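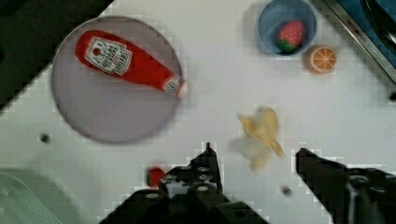 *Fig. 1. Plate with the ketchup bottle laid across it; blue bowl with the strawberry.*

## Unit 3: Play food and tableware in the home corner

Course handout, early years practice. Tutor: Krešimir Radulović. Revised 1 Feb 2018.

Read this before the practical and bring it with you. The first half covers how a small set is put together. The second half covers laying out, sorting words and putting away.

### 3.1 What goes in a small set

A small set has a few dishes and a few foods. For this unit we use a plate, bowls, a ketchup bottle, a strawberry, an orange slice and a banana. Students often ask for more, and the cupboard has more, but a child of three can lose interest in a heap quite quickly. Start small and add a piece when the play slows down.

The dishes should be easy to tell apart by colour or by shape. A plain blue bowl is useful because red and orange food shows up well against it. Pale plates do the same job for the bottle.

The Marno catalogue lists 2,000 separate pieces of play food. Most settings need very few of them. Zerberg sells mixed boxes, which are cheaper per piece but tend to repeat the same fruits.

### 3.2 Whole, cut and peeled

Food can be shown whole, cut or peeled, and each gives different words to work with. The strawberry is whole. The orange is a slice, so you can talk about rind, segments and the round shape of the cut face. The banana brings in "peel" both as a thing and as something we do.

Keep a note of which words each child uses without help. The Ramov record sheet has a column for this. Do not correct a child who calls the slice a lemon or a wheel; say the word yourself later on in the play.
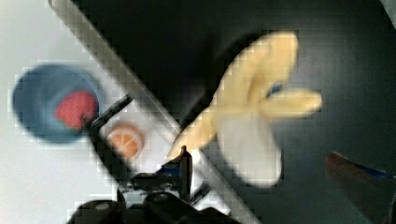
**Can the bowl be used for one piece of fruit only?**

A single piece is fine. It makes "in the bowl" and "next to the bowl" easier to hear as two different things, and you can add a second piece afterwards.

### 3.3 Laying out

1. Wipe the table and let it dry.
2. Put the dishes down first, with space between them.
3. Put one food in or on a dish and leave another on the table.
4. Name each piece once as you set it down.
5. Wait. Let the child move something before you speak again.

The bottle takes up more room than the fruit and may roll if it is laid flat on a table. A plate with a raised rim is a better place for it.
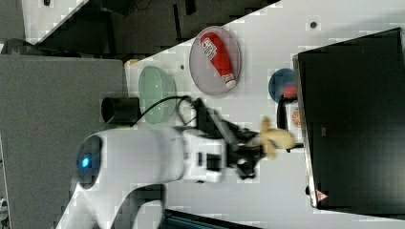
When the child has had a turn, change one thing and one thing only. Move the strawberry to another dish, say, and ask where it is now. Mladenović calls this "the single swap" in the reading for December, pages 3 to 9.

### 3.4 Putting away

Fruit goes in the shallow drawer, dishes stacked by size on the shelf above. The bottle stands at the back. Check pieces for splits and rough edges before they go in, and put any damaged ones in the tray by the door.

### Written task

Write 600 words on one layout you tried. Include a sketch of the table, the words you planned to use and the words the child used. Hand in the record sheet with it.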